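Stop Paying for Four Streaming Apps at Once

Share 44 | Comments 13

I'll keep this short, lunch is nearly over. We all quit cable to save money. Remember that? One box, one bill, 100 dollars a month and three channels anybody in my house watched. So I sent the box back and felt great.

Then the apps. Clinel for the dramas. Allura for the kids. Lim because of one cooking show, one. Brandimov came bundled with the phone plan and then wasn't bundled anymore, and guess who missed the email. By February I was right back at cable money, and with worse menus. Seperate passwords too.

My view: one at a time. Pay for a month, watch what you came for, cancel, move on. No guilt. The shows will still be there in the fall. Mostly.

People tell me it's too much hassle. Took me four minutes to cancel Allura, and that's with the "are you sure" pages. Clinel was worse, they hide the button under Account, then Plan, then some other thing. Should be illegal frankly. If I can sign up in two taps I should be able to leave in two taps.

And quit paying extra for 4K on a 25 inch bedroom set. You wont see it. Get a cheap antenna for the local news and football, put the rest toward better internet, and let the apps fight over you for a change.

Anyway. Cancel one tonight.

– Darmawan Rahman
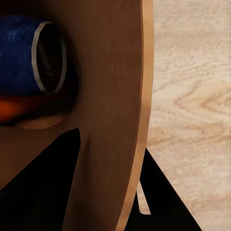
Diễm Lưu: Fine if you live alone. In my house the kids would riot the day Allura went away, so I rotate the other ones and leave that one be. Agree on the antenna though.

Contact us | Copyright | Back to top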